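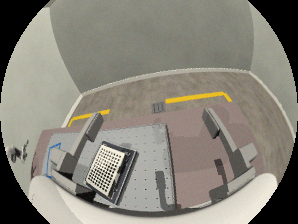 Why do my dried beans stay hard after hours of cooking?

Old beans and hard water are the two usual causes. Try a fresh bag and add a little baking soda to the soaking water before you change anything else.

Posted in July by Macario Esquivel

Search Potari Kitchen Help Search all topics Go

Macario Esquivel

I moved to Nurkville in the spring and since then I can't get a pot of pinto beans to come out right. I soak them overnight, drain them, cover them with fresh water and simmer with the lid cracked. At my old place they were done well before dinner. Now they can go six hours and still be chalky in the middle, and by then the skins are falling off and the broth is cloudy.

Same pot, same stove setting as far as I can tell (it is gas here too). I buy the 452 gram bags from the store near me. I put salt in at the start, along with an onion and half a can of tomatoes. My mother says the salt is the problem. I left it out last time and they were no better. Is it the beans, the water or me?

Godelieve Vandenberghe

It could be more than one thing, but the salt is the least likely. Salt in the soaking water helps the skins soften. I have salted mine from the start for years.

The tomatoes are a different matter. Acid keeps beans firm, and half a can is plenty to slow down a pot. Add them when the beans are already tender and give them another 40 minutes together so the flavor gets in. The same goes for vinegar, lemon juice and wine. Molasses will also do it, which is why baked bean recipes tell you to boil the beans first.

You moved, so I would look at the water next. Hard water has a lot of calcium in it and calcium firms up the skins. If your kettle has a white crust inside, your water is hard. Your town probably has a water report you can look up. A cheap way to test is to cook a cup of beans in bottled water and a cup in tap water, side by side, from the same bag. Don't put anything else in either pot. If the bottled water pot finishes far ahead, you have your answer.

If it does turn out to be the water, do this:

1. Soak overnight with a tablespoon of salt and a quarter teaspoon of baking soda per pound.

2. Drain and rinse.

3. Cook in fresh water with a small pinch of baking soda. Go easy, too much tastes like soap and turns the beans to mush.

4. Keep it at a low simmer and top up with hot water so the beans stay covered.

One more safety note for anyone who finds this page with kidney beans in mind: boil those hard for at least ten minutes before you turn them down, and don't cook them from raw in a slow cooker.

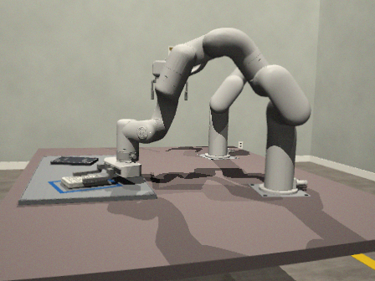 Kanyarat Meesuk

Get a pressure cooker. Problem gone. I do pintos without soaking and never think about it. Mine is a Smadi and it is loud but it works.

Yesenia Rosales

I agree with the first answer, but check the age of the beans too. A bag can sit in a warehouse and then on the shelf for a long time, and the "best by" date doesn't tell you when they were picked. Old ones look dull and wrinkled and a lot of them are split. Some of them never soften, whatever you do to them. I had a jar that had been in the cupboard for at least three years and I ended up using them as pie weights.

Try to buy from a place that sells a lot of beans — a Mexican grocery if you have one — and don't keep them over the stove, where it is warm and steamy. A closed jar in a dark cupboard is fine.

As for the pressure cooker, it does help with hard water and older beans. Don't fill it past half, though, because beans foam and can clog the vent. And I would still leave the tomatoes for the end.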